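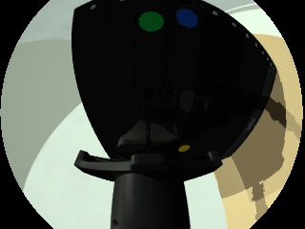
Page last changed: August

Jemuvlow Rendering Notes: Frequently Asked Questions

Why do glossy black surfaces render as flat gray?
The environment map is usually missing or set to zero strength. A black material with low roughness shows almost nothing except what it reflects. Load a map under Scene > Surroundings and render again.

What roughness value should I use for gloss black?
Start at 2 on the 100-point scale. Values below that produce fireflies in low-sample previews.

My highlights have stair-stepped edges. Is this a bug?
No. Preview mode skips edge filtering. Switch to Final, or turn on Filter Preview in the Output tab. Filtering applies to masks as well as geometry.

How do I get a circular image area?
Set Lens to Fisheye and Mask to Circle. Pixels outside the circle are written as solid black with alpha 1. To get transparent corners, uncheck Fill Outside. If the circle is taller than the output, it is clipped at the top and bottom; reduce Circle Scale until it fits.

Can I import Pekberg material files?
Yes, version 2 files only. Clearcoat layers are merged into the base layer on import. Bump maps carry over unchanged.

What does error 1522 mean?
The scene refers to a texture that cannot be found. Open the Prukura asset panel, sort by status, and relink anything marked Missing. Relative paths are resolved from the scene file, not from the project folder.

A render stops at 97 percent. What should I check?
The denoiser runs at that point and needs a second copy of the image in memory. Lower the tile size or turn the denoiser off.

Does the Onyshchenko tone curve affect exported EXR files?
No. It is a display transform. PNG and JPEG exports include it unless Raw Output is checked.

Are older scene files supported?
They open read-only. Save under a new name to convert. Light units are not converted and must be reset by hand.

Who maintains this page?
Norbert Mészáros. Send corrections through the feedback form and include the build number.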